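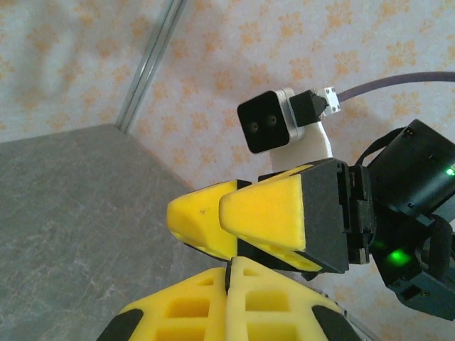
Small black camera module with two lenses, against patterned wallpaper.

Changes to the Voluntary Self-Exclusion Program

13 April 2023

The Vurkmont Gaming Control Office has adopted revised rules for the Voluntary Self-Exclusion Program. The revised rules apply to all licensed card rooms, the two racetracks, and every holder of an online wagering permit. Licensees received the full text in February and were given thirty days to comment. The rules as adopted differ in several places from the draft, and compliance managers should work only from the adopted version.

The program allows a person to ask, in writing, to be barred from gambling at licensed premises and on licensed websites for a set term. Until now each type of license has kept its own list. A person who signed up at a card room was not automatically barred from placing a bet at a track or through a mobile account, and would have had to complete a second or third form to achieve that result. Under the revised rules there will be one list, kept by the Office, and one form.

At the time of adoption the card room list held 323 names and the racetrack list held 147. The online list held 196. Some people appear on more than one list. Staff are now matching the records and will write to each person enrolled before any record is moved. No one's term will be shortened by the move. Where a person is enrolled on two lists with different end dates, the later date will be used unless that person asks for a review.

Terms of enrollment

Applicants may choose a term of one year, three years, or five years. The lifetime option has been kept, although the draft would have removed it. Magdalini Deligiannis, who directs the Office's player protection unit, told licensees at the comment hearing that most of the letters received on this point asked for the lifetime term to remain. "We had expected the five-year term to meet that need," she said. "The people who wrote to us did not agree, and their reasons were persuasive."

Enrollment will no longer end by itself on the last day of the term. A person who wishes to return must file a request for removal and complete a short interview, which may be held by telephone. Until the request has been granted, the person remains on the list. This provision drew the most objections. The operator of the Lundell card room argued that it turns a one-year promise into an open-ended one, and asked that the form say so in large type. The Office has accepted that request, and the notice now appears directly above the signature line.

Duties of licensees

Each licensee must download the combined list at least once every 24 hours and must check it before opening an account, issuing a player card, extending credit, or paying a jackpot that requires a tax form. Marketing databases must be checked before every mailing, including mailings sent by an outside contractor. Sending a promotional offer to an enrolled person will be treated as a violation by the licensee even where the contractor made the error. 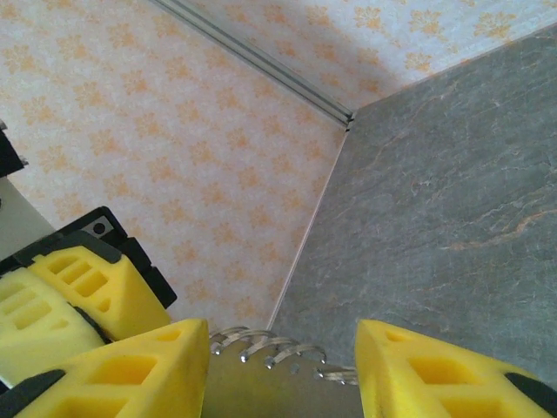 Notebook with a tan cover and wire spiral binding.

Winnings held back from an enrolled person are to be sent to the problem gambling treatment fund within ten business days, together with a completed remittance form. The old practice of holding such sums on deposit until the end of the quarter is discontinued. Balances in an online account at the time of enrollment are a separate matter -- that money belongs to the account holder and must be returned in full, with open wagers either settled or voided according to the licensee's published house rules.

Premises licensees must also keep an incident log recording each occasion on which an enrolled person is found on the gaming floor. The log may be kept on paper or electronically. Entries must show the date, the time, the name of the supervisor on duty, and the action taken. Logs are to be retained for five years and produced to an inspector on request.

Staff training

All employees who deal with the public must complete the revised training module before the new rules take effect. New hires must complete it within two weeks of their first shift. Radoslava Tichý, who prepared the module, advises that it runs a little under an hour and can be paused and resumed. It covers how to respond when a customer asks about enrolling, how to offer a private space for that conversation, and what staff should not say. Employees are not expected to give counseling and should not attempt to talk a customer into or out of a decision.

Group sessions will be offered at the Malý and Plultcombe licensing centers for employers who prefer them. Seats at Plultcombe are limited, and no more than 12 employees from any one licensee may attend a given session.

Privacy

The list is confidential. It may not be shared with affiliates outside the state, used for any form of customer scoring, or kept after it has been replaced by a later version. Emília Sokol of the legal division will answer written questions on data handling, including requests from licensees whose systems are hosted by a third party. Contracts with such vendors will need an added clause, and a sample is available from her office.

Questions about enrollment forms should be directed to the player protection unit. Technical questions about the download service should go to Leena Kuusisto, and requests for a test login must be made by the licensee's compliance manager of record.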